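Debate Night at Home: Tips for Feeding and Seating a Crowd

I love a debate watch party! Two candidates for Puvcombe mayor, one living room, and every neighbor on the block with an opinion. We've hosted for the last three races, and these are the tricks I swear by.

Start the chili the night before. Ours went on Wednesday after supper and only needed warming through. Keep it in the slow cooker on low, lid on, with the ladle on a saucer so the counter stays clean.

Bake 36 corn muffins in mini tins. They fit in one hand, so people can eat through the opening statements without hunting for a table.

Put the ice in a dishpan lined with a towel - it soaks up the drips and you can wring it out over the sink later.

Test your sound early. Candidates mumble! Turn on captions too, and pull the rug closer to the TV to soften the echo.

Yard signs make great tray liners once the race is over. Wipe them down, cover with parchment, and trim the corners with kitchen shears.
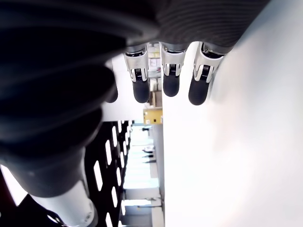 Three fingertips, side by side.

For red wine on the couch, blot first, then dab with cold water and a drop of dish soap. Work from the outside in and go easy.

Save the muffin tins for the runoff. I'm already planning a cheese dip!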